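Kinbridge Community House
Print this thread | E-mail this thread

The Kinbridge Community House is preparing its reception rooms for the winter season. This thread sets out the arrangements for members and regular visitors. (1/7)

The front room has been cleared and its wooden tables wiped down. Members are asked to use coasters. Older marks in the wood will remain until the tables are refinished next year. (2/7)

Ms. Hsin-yi Tam has taken charge of the table displays. Each will carry one bowl of artificial fruit, as in past years. Fresh fruit will be served separately, from the kitchen hatch. (3/7) 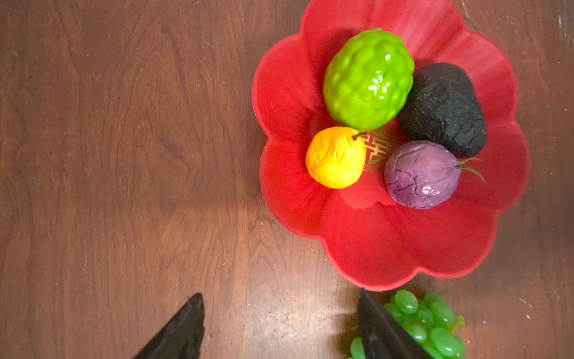 Red flower-shaped bowl with artificial fruit, front room.

Visitors are reminded that the display pieces are not for eating or for play. The green one with the bumpy skin, much like a custard apple, is a favorite with children -- please return it to the bowl if it is found elsewhere. (4/7)

Bowls should be dusted with a dry, soft cloth. Please do not use spray cleaners on the plastic, and take care around the gold emblem printed at the center. (5/7)

Members who wish to lend a bowl or tray for the side room may leave it with Mr. Chak-lun Cheng at the front desk before Wednesday. Items should be labeled underneath with the owner's name. The desk can store 2 boxes at most. (6/7)

The rooms reopen in November. Inquiries about table bookings may be made at the desk or by telephone, extension 271. (7/7)

Print | E-mail

Recent threads
Side room chairs: return of borrowed items
Poraswood Hall: change to evening hours
Kitchen hatch: notice on tea service
Lost property held at the front desk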